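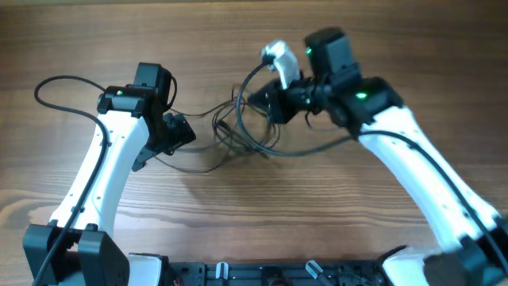 The two arms on the bench at Clamthorpe, Saturday afternoon.

Went over to the Clamthorpe shared workshop for their winter open day, Saturday, December 17, 2022. Notes typed on the train home so forgive the state of them.

Getting in: side door, not the front. Front is the upholstery people and they don't know anything about it. Up the stairs, coats on hooks, sign the sheet. Tea was free, soup was not.

Most folks headed for the lathe and the pottery end. I went straight to the back bench for the robot build, been following it on the mailing list since August. Two arms on one black base plate, white curved links, black servos at the joints. Manikandan Kartha does the mechanical side, Raghavendra Pillai the wiring and the code. They've named the thing Kotian. Didn't get a straight answer why.

Money first, everyone asks. They set a limit of 900 dollars and went over by 50. Servos ate most of it. White shells were printed at the workshop on the big Sesico, overnight slots, cheaper for members. First set of links came out brittle and went in the scrap bin. I got to snap one. Very satisfying.

The mount is a slotted rail, so the arms can be slid closer together or further apart. Manikandan likes them close. Wrists nearly touching over the middle of the table, which makes me nervous but he says you want the overlap if both hands are going to work on the same thing. Fair enough. Raghavendra would move them out tomorrow if it was up to him.

Cables. OK so the cables are the sore point. There's a bundle of thin black ones between the two wrists, looping all over each other, and a longer one that swings out in a big loop past the left arm. Asked if that snags. "Yes," said Raghavendra. Plan is sleeving and some clips, but every time they tidy up somebody changes a joint and it all comes off again. I said spiral wrap, he said tried it, too stiff at the wrist. Anyone got a better idea, he's on the list, write to him.

Green LEDs on the servos are just power, I asked. I'd assumed it meant something cleverer.

Software is Novine, which Raghavendra wrote himself and is a bit shy about. Records joint postions while you move the arms by hand, then plays them back. Their target is folding a dish towel. Longest recording so far has 2000 steps in it and he says most of that is him hesitating.

Stayed too long, missed the kiln talk completely. Sorry to whoever was saving me a seat.

Other bits. Heating is poor at that end, bring a sweater. Parking hopeless, the bus stops right outside. Membership form is on the board by the sink, take a pen becuase theirs was gone. Robot bench meets Thursdays at 8, beginners fine, Manikandan will hand you a screwdriver before you've sat down.

I've signed up for the wrist bracket redesign. No idea how to do it yet. If you have a spare set of small hex drivers please bring them next week, the workshop ones are all rounded off.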